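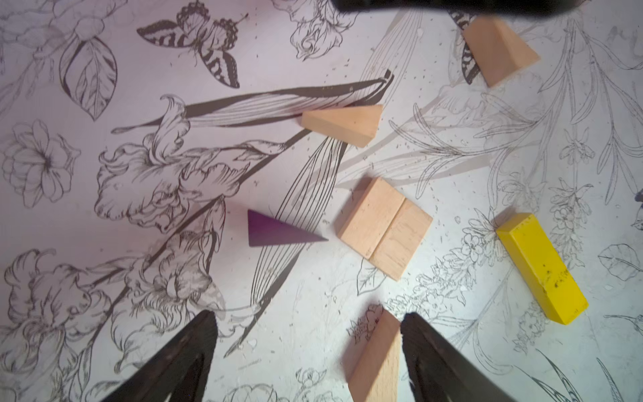 Wrist-view block sorting: your questions, my answers

I get a lot of the same emails about the Rornov experiments, so I finally sat down and put the answers in one place. If yours isn't covered, write to me and I'll add it (I'm slow, but I do read everything).

What is Rornov, in one paragraph?

It's a method for teaching a robot arm to pick up blocks using only the camera on its wrist. No camera on the ceiling, no depth sensor, no markers stuck on the blocks. The robot learns by copying demonstrations, and the part that's new is how we choose which demonstrations to learn from. We score every moment of every demo by how much the view changed in a useful way, and the dull stretches get thrown out before training. That's really the whole idea!

Why only the wrist camera?

Mostly stubbornness at first. I was tired of recalibrating an overhead camera every time somebody bumped the stand. But there's a good reason too: the wrist camera always sees the fingers, so the robot never has to work out where its own hand is compared to the block. The fingers sit in the same part of every picture and the world moves around them. The downside is that you lose sight of most of the table as soon as you go down for a grasp, and we had to teach the policy to keep a short memory because of that.

Why plain wooden building blocks?

They're cheap, they come in shapes that are annoying in different ways, and anybody can buy a set and check our work. Rectangles are the easy ones. The triangular prisms are where you find out whether your grasp angles are any good — close on the sloped face and the block just squirts out from between the fingers. I like having mostly natural wood with a purple or yellow piece mixed in. If every block is a different bright color, the policy gets lazy and learns color when you wanted it to learn shape.

What's with the flowers and butterflies on the table?

This is my favorite question. We started on a plain gray mat and got lovely numbers, then moved to a patterned surface and watched everything fall apart. A printed leaf has strong dark edges. So does a block. A policy trained on the gray mat will happily reach down and try to pick up an iris. I now think a busy black-and-white print is one of the best cheap tests you can run, and I'd love to see more people use one. It's especially mean when a block lies partly over a drawing, with a butterfly wing poking out from behind a prism, say, and the robot has to decide where the wood stops and the ink begins.

How many demonstrations did you use?

We recorded 719 in total. After the scoring step, the amount of data that's left is a good deal smaller, but we count whole demos and not minutes, so 719 is the number in the write-up. Training on a random 50 of them gives you something that moves in the right direction and then hovers forever. It's kind of sad to watch.

And how well does it work?

On the patterned surface, with the blocks scattered by hand, the full method picked up the requested block in 81 percent of trials. I want to be careful with that number. It's for one arm, one gripper and one kind of lighting. A trial counts as a success only if the block is lifted clear and held, so a nudge or a drop is a failure even when the robot clearly had the right idea.

What does it still get wrong?

Two rectangles lying flat against each other. From above, a pair like that looks like one squarish block with a line through it, and the policy often goes for the whole thing, which is too wide for how far it has opened its fingers. We tried adding more demos of touching blocks and it helped a little. Roy Mapplebeck suggested having the arm give the pair a small push before deciding, and that looks promising, but I haven't run enough trials to say anything I'd stand behind.

The other one is blocks standing up close to the fingers. A tall block near the bottom of the view is only half visible, and you can't tell how tall it is from a single picture. The memory helps there if the arm saw the block on its way in. If it didn't, well, good luck.

Did you try it in simulation first?

We did, in Arkalbridge, and I have mixed feelings. It was great for catching silly bugs. It was not great for shadows. Real blocks throw soft shadows that smear into the print underneath, and ours in simulation were crisp little cutouts. A policy trained purely on simulated pictures was pretty much useless on the real table, so nothing simulated went into the final training set.

How long does training take?

An overnight run on one ordinary graphics card. We stop at 2,000 passes over the scored data. Going longer didn't hurt, but it didn't buy us anything either.

Is this the same as the Dunmore paper?

No, though we borrow from it. Dunmore also throws out parts of demos, but it does it by looking at how fast the arm is moving. That drops the slow, careful bit right before the fingers close, and in my experience that's the bit you most want to keep. If you run both on an easy table, you'll barely see a difference. On the patterned one the gap is big.

Can I use a different gripper?

Probably, as long as the fingers show up in the picture. Ours taper to a point, which helps with small blocks in tight spots and makes wide flat ones harder. You'll need your own demos. I tried reusing ours on the Ivodbridge gripper, which has wide square fingertips, and it missed everything by the same half inch, over and over, very confidently.

Where do I get the code and the data?

The code is up on the project page along with the scoring script, and you can run the script alone if you don't care about the rest. The data went up on 21 January 2021. If you downloaded the test set we shared back in August, please delete it and grab the new one — the old files had the gripper open and close signals swapped. Sorry about that!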